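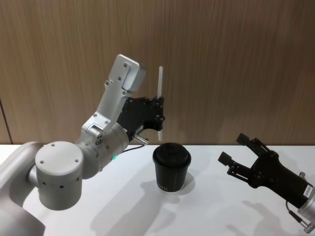

29 January 2023, bench notes, Paquette room

Stirrers and lids again. I know I said the last entry would be the end of the stirrers, but then Plinar sent the new carton and of course I had to open it before lunch.

So, where we are. The black cup is the one we're keeping for the Nikametti kit, that's settled, Anisa Simanjuntak signed the sheet and I taped it inside the cabinet door so we all stop asking. What isn't settled is what goes through the lid. The slim white stirrer is my favorite by a mile (it's flat, it packs nicely, it doesn't roll off the table and under the radiator like the round ones did all through last spring). Brock still likes the round ones. Brock has never had to fish under that radiator.

Moved everything onto the white tabletop for this. The old bench is fine for cutting and gluing but it's so scarred up that a white stick just vanishes among the scratches and paint drips, and you'd think white on white would be worse, but the black cup gives you something to look at and the tip shows up beautifully against it. Also the wood paneling behind is a nice calm background when you're squinting at something thin for an hour. I'd been grumpy about the paneling since we moved in. I take it back!

Things I tried:

Straight in, dead vertical, right over the opening. Goes in clean if you're patient. If you rush it, the tip lands on the lid beside the opening and skates off toward the rim, and then you're chasing it. The sticks from the new carton have a little more flex than the old ones, so when the tip catches it bows instead of stopping. I like that for safety and hate it for feel.

Held low, near the tip. Much better control, but then there's not enough stick below your fingers to reach the bottom of the cup, so you have to let go and grab again higher up. Annoying with hot coffee under there, and I'm guessing most people won't bother, they'll stir the top third and call it a day.

Held low-ish, with a good long piece sticking up above the grip. This was the best compromise and it's what I'm writing into the instructions card unless someone yells. The long end up top looks silly. It works fine, though.

Held right at the top end. Don't. It wobbles like a car antenna.

Tipped at an angle. Fine for stirring, bad for going in, and it leaves a scuff on the lid. I could only find the scuff by holding the lid up to the window, so maybe I'm the only person on earth who'll care, but I've put two scuffed ones in the envelope at the back of this notebook for Anisa to look at. She'll care.

I went through 64 lids doing this. They're in the gray bin with a rubber band around each stack, please don't put them back with the good ones. I mean it, last time they got mixed and we sent a scuffed one out with the Brallstead samples and I had to write a very cheerful email.

About the cup itself: it slides. With water in it, it's okay, it sits there and behaves. Empty, it walks across the tabletop every time the stick touches the lid even a little off center, and I ended up putting a finger against the side, which I don't love as a method. Tried a square of shelf liner underneath and that fixed the sliding but it lifted one side a hair and then I didn't trust my "vertical" anymore. Went back to the bare table. Filling to the halfway line from now on, for all of us, so our notes match.

Tabletop care, while I'm at it. Damp cloth, then the dry one. The matte surface holds on to coffee rings if you leave them over lunch (ask me how I know) and the scrubby sponge leaves a shiny patch. The shiny patch over by the window is mine, sorry. Baking soda paste got the ring out but not the shine.

Lighting was good today, soft and even, just a soft shadow off the cup. In the late afternoon it gets stripy through the blinds and I can't tell the tip from its own shadow, so let's do the fiddly stuff early.

Stock, so I don't have to dig for it next time: the Plinar carton is 3,000 stirrers, less whatever I bent. We've got 1,650 lids on the shelf and 840 cups, so we're going to run out of cups long before anything else. Brock, can you put in for cups? I'd rather have them sitting in the hallway in April than be waiting on a truck. Same black, same size, and please ask them to pack fewer per sleeve, the bottom ones come out so tightly stuck that I've cracked a rim pulling them apart.

One more thought on the opening in the lid, mostly for Anisa. I don't think we need it bigger. I had convinced myself we did, but after a morning of this I think it only needs a softer edge, a tiny slope on the near side so the tip falls in when it lands a bit short. I did one with a file and it was lovely. Then I did three more and they were terrible, all different, so clearly I shouldn't be the one holding the file. The good one has a dot of nail polish on the underside.

Still to do:
- the same thing with the round stirrers, to be fair to Brock
- the same thing with something thicker than water in the cup (the hot chocolate, probably)
- write up the instructions card
- find out who took the good scissors

Left the cup and a handful of stirrers out on the table for tomorrow. Kettle's been descaled, you're welcome.

Paquette Workshop Notes | Brallstead | Contact the bench | © Paquette Workshop | Back to top

Get new notebook entries by email. Enter your address to subscribe to our newsletter. You can unsubscribe at any time.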